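PRESS RELEASE
6/26/24

Winum publishes house rules for two-armed robots at tabletop work

Steden. The test laboratory Winum makes public today its house rules for robots with two arms which work at a table with kitchen objects. The document has 4 chapters and is free of charge for every laboratory, school or workshop that wishes to use it. It was prepared together with the engineering office Šimek and the training centre Jolelura, and it replaces the short safety sheet from April.

The rules do not replace any law or any official standard. They stand one step lower, at the level of the daily shift: who may switch on the arms, how the table is prepared, how a task is started and stopped, and what must be written in the log. In our experience the official texts say well what a machine must be able to do, but the operator at eight in the morning needs a shorter answer.

The first chapter is about the table. The covering must be matt and of one colour, and its edges must be fixed by clamps so that it can not travel under the objects. Small wrinkles are allowed. Before each session the operator puts out only the objects which are named on the task card. Plates start empty, unless the card says other.
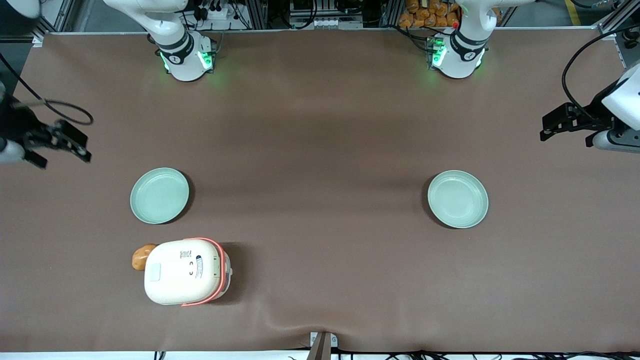
The second chapter gives the order of switching on. One arm is started, its indicator light is checked, and only then comes the second arm. Left and right are always named from the side of the robot, also when the operator stands opposite. This sounds like a small thing, but of the 302 stops which we recorded in the trial period, a good part came from a person who said "left" and meant his own left. The card now has a drawing of the table with both sides marked.

The same chapter speaks of cables. The cable of the wrist needs enough length for the full turn of the joint, and its arc must not go down to the table surface. Power strips stay behind the arm bases. Household appliances which are used as objects, for example rice cookers, are not connected to the mains during handling.

The third chapter treats approach and grip. For ceramic dishes the rules ask for a pause above the object before the fingers go down. In this pause the operator looks at the wrist camera and confirms three points: the dish is between the two fingers, there is free surface on both sides, and no hand is inside the marked area. If one point is not clear, the arm goes back to its start position. Repeating costs some seconds, a broken plate costs the rest of the morning.
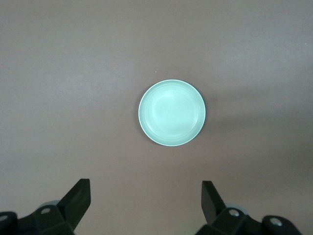

Mirela Dostin agrees with the pause but would like it to be shorter for trained operators, and she asks that the next edition gives two different times, one for beginners and one for people with many hours at the table. Winum has noted this wish. For the moment the time stays the same for all, because mixed teams are usual at our tables and one rule is easier to keep.

The fourth chapter is about the log. Each run receives a number, the name of the card, the result and, if the run was stopped, the reason in one sentence. Runs that failed are kept in the log and are not deleted. The trial period gave 906 complete entries, and Šimek has read all of them in order to correct the wording of the rules.

The printed edition has 1,000 copies and is sent by post on request. Jolelura offers a course of one day on the rules in its rooms in Steden, with practice at the table in the afternoon. Participants should bring closed shoes and tie back long hair.

Remarks on the text can be sent to the Winum press office until the end of the summer. They will be answered in writing, and those which are accepted will enter the second edition.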